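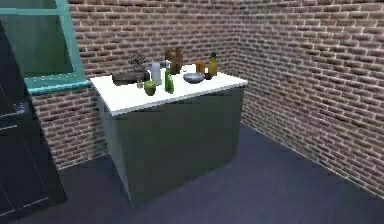 Weson Robotics Forum > Student Projects > Simulated Household Course

Topic: Review of the kitchen and passage rooms before the November submission

r_siriwan (course staff)
Posted 9:10 AM

Teams are asked to use this thread for all comments on the shared rooms in the Twal simulator. The rooms will be fixed once the review closes, and every team will then train and test on the same files. Each entry will be given 1000 practice episodes and 201 scored episodes. Please state the room, the object and the change requested. General remarks on grading belong in the other topic.

Rattana Siriwan
Course Coordinator

grondov_team
Posted 9:42 AM

Our team requests that the kitchen island remain as it is. The objects vary a good deal in height, and the green bottle partly hides the clear one behind it, so a planner that works from a single view will have to deal with that. We would ask only that the small clear glass be given a larger collision margin. Our grasp planner lost it in nearly 4000 trials during the practice period.

pkettle
Posted 10:05 AM

I must disagree with the request concerning the glass. A wider margin would change the task for every team, including those that have already tuned their perception code to find it. The rules state that object properties are to match the visible model. If one team has difficulty with clear objects, that is a matter for the team's own report.

grondov_team
Posted 10:18 AM

The rules also permit corrections where a collision model is faulty. We have not yet established whether ours is a planning error or a model error. We will run the test again with the default settings and post the log.

brundent_lab
Posted 11:30 AM

We wish to raise a separate point about the floor textures. Our navigation module uses painted lines to correct its heading, and the results are poor near the corner post. The speckling along the edges of the stripes is read by our line detector as a second, broken line. The render below is from our own run.

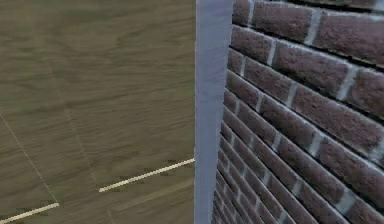

Floor stripes and corner post, default texture setting.

Brundent Lab asks that the speckles be removed or that the texture resolution be raised.

pkettle
Posted 11:51 AM

Our detector copes with the same texture after a simple blur. I would prefer that it stay. A real floor would have worn paint and dirt on it, and the course description says that entries should tolerate imperfect surfaces.

brundent_lab
Posted 12:07 PM

Worn paint would be acceptable to us. Our objection is that the dark blocks appear to shift when the viewpoint changes, and real dirt does not do so. We can supply a sequence of renders if the staff would find it useful.

r_siriwan (course staff)
Posted 1:25 PM

Please do supply the sequence. If the pattern depends on the viewpoint, it will be treated as a fault and corrected for all teams. If it is fixed to the floor, it will remain.

twal_novice
Posted 2:14 PM

This is our team's first year in the course, and we would appreciate guidance on the passage task. We plan to send the base between the brick wall and the open wooden door, toward the teal cabinet with the two green bottles on top.

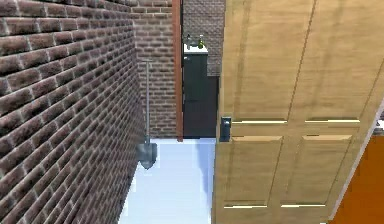

Our present path keeps well clear of the door handle but passes close to the shovel. Is contact with the shovel scored as a collision, or is it treated as a movable object in the same way as the bottles?

grondov_team
Posted 2:36 PM

Last year any contact by the base was a collision, whatever the object. Contact by the arm was judged separately. We recommend that you slow the base before the door and plan the turn from there.

pkettle
Posted 2:49 PM

I would advise against slowing down. Time is scored, and a wider approach gives the same clearance at full speed. We tested both.

twal_novice
Posted 3:02 PM

Thank you both. We will try the wider approach first and keep the slower one in reserve.

r_siriwan (course staff)
Posted 3:40 PM

The rule on base contact is unchanged from last year and applies to the shovel. A decision on the glass will be posted after the Grondov log has been received. Teams may continue to practice with the current files in the meantime.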